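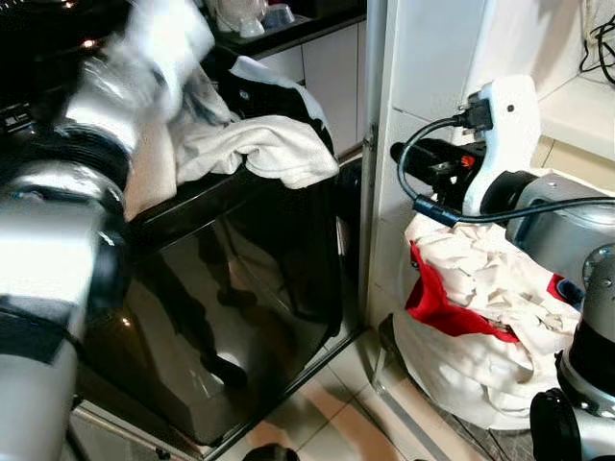
Utility corner, towel on top of the black front-loader.

November, dye bench, 4:30 pm

Back on the indigo after far too long away from it! The old vat had gone a sad gray-blue and smelled like a pond, so I dumped it and started over with the Durnelell powder. Mixed it 2 parts lime to 1 part indigo by weight, then fructose at 3 parts, same as the card taped inside the cupboard door (the card says "stir gently," which I always forget, and then I get foam all over the bench).

Vat was yellow-green under the skin by lunch. Nice coppery scum on top, good smell. Temperature was sitting at 127 F when I checked it, which is warmer than I like, so I took the lid off and went to skein up the Margate wool while it dropped.

Dips so far: two skeins of Margate, one strip of the Wainwright linen, one strip of plain muslin. Three dips each, a few minutes in and a good long air between. The wool grabbed it right away and went nearly navy. Linen is patchy – I think I skimped on the scour, there's still a waxy feel to it. Muslin is a pretty mid blue but it rubs off on my thumb, so I'm calling that one a fail until it's been rinsed properly and dried.

Soaked the second linen strip in 500 ml of warm water with a squirt of Cloltix before wetting out. Will dip it tomorrow and lay it next to the first one. If the patches go away I'm redoing the scour for the whole bolt (ugh, that's a lot of linen).

Lime is low, order more. Whoever has the long glass thermometer, please put it back on the hook – I've been using the candy one and I don't trust it above 120.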